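Open house at Plorngate, June

Plorngate opened four of its guest rooms to visitors in June, and I went along with Irén Orbán. Entry was 200 forints. The walk from the bus stop took roughly 30 minutes, mostly uphill.

The bedroom we stayed in longest was set up for folding clothes. A purple garment was spread flat on the blue and white bedspread, and the folded things stood on edge in a row at the corner of the bed, held by a white wire basket. A tall wardrobe with mirrors in its doors takes up a good part of the wall. 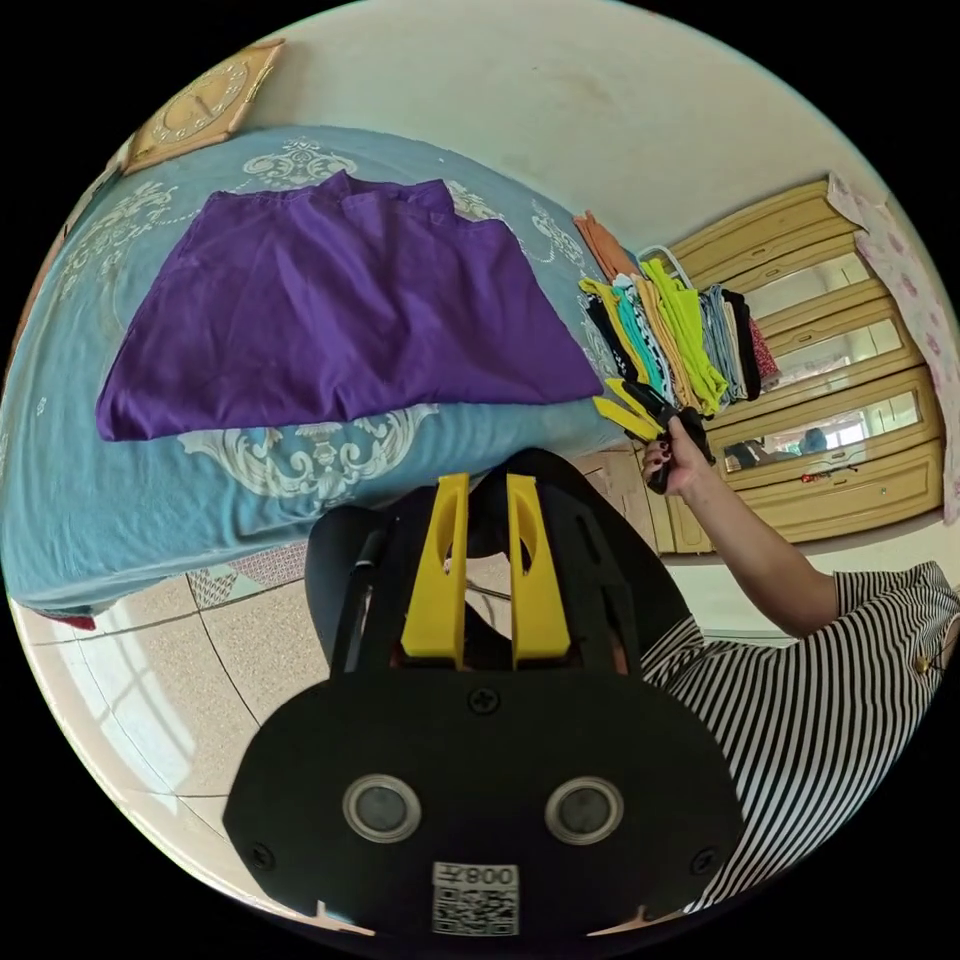
Wondimu Derese said he had gone back to flat piles after a month, as his upright rows fell over every time he pulled out a shirt. Irén thought he was folding too thin. They did not settle it.

I liked the square clock over the bed and asked about it at the desk, but they had no information on it. The handout cost 100 forints and covers shirts and towels only. It has nothing on sweaters, which was what I wanted.

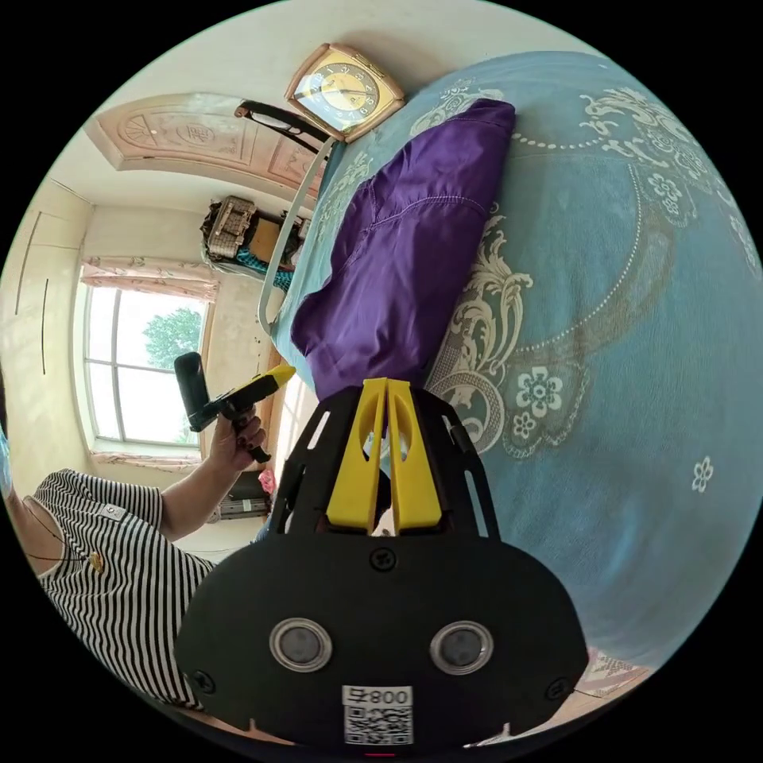 Okonkwo Home Crafts Club, Visits Section

The window has a floral valance and looks out on a tree. Things are stored on top of the cabinet as well, a woven basket among them. We left at half past three. Tea was served downstairs until four, and the coats were in the side hall.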